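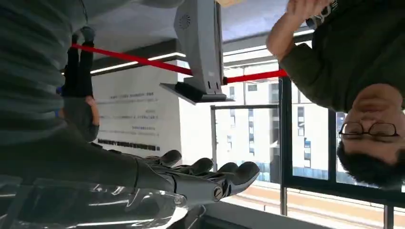
Home Kitchen Workshop Desk & Office Storage Contact

Keeping a Work Desk Clear
By Evanthia Giannakopoulos

A shared desk fills up fast. Take everything off it once a month, wipe it down, and put back only what gets used every week. Chargers for things you no longer own can go.

Set the power strip to one side, well away from where you rest your arms. Unplug what you don't need and label both ends of each cord with tape. Power adapters get warm, so don't stack paper on them.

A divided wooden tray holds pens, clips, and spare batteries better than a drawer does. Give each compartment one kind of item. If the edges are rough, go over them lightly with fine sandpaper before you fill it. 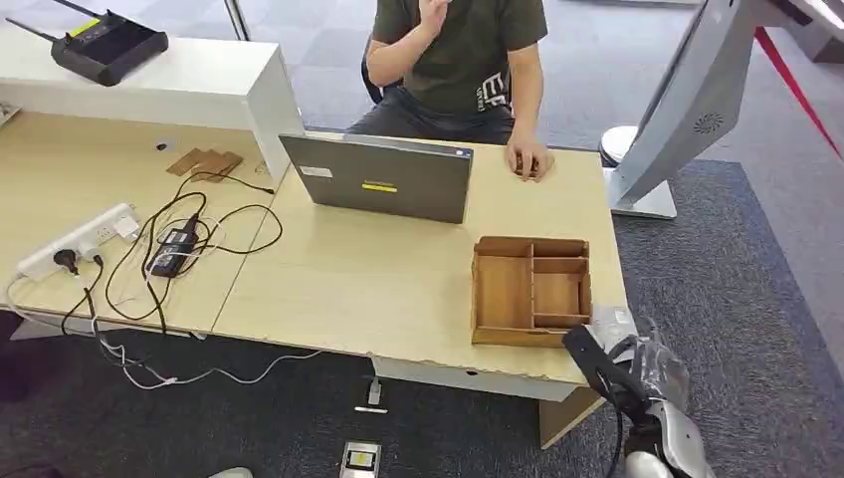 Open-topped organizer near the front edge of the desk, beside the laptop.

Anything without a place goes in a cardboard box. Write the month on the flap. I started one in July and went through it 3 months later. Most of it went to recycling.
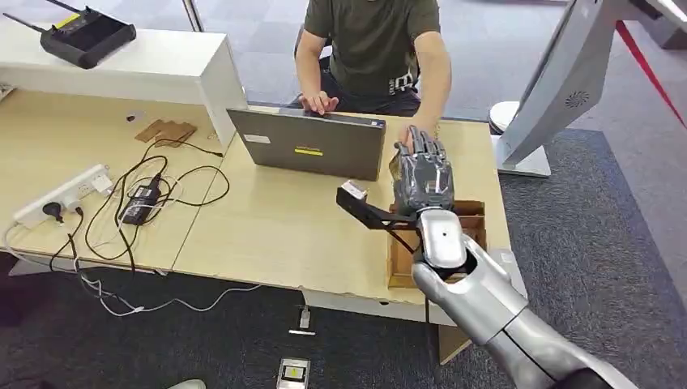

What size box works best for desk clutter?
A small one you can lift with one hand. Big boxes get filled and then stay on the floor for a year.

Chipped desk edges can be filled with wood putty and sanded the next day.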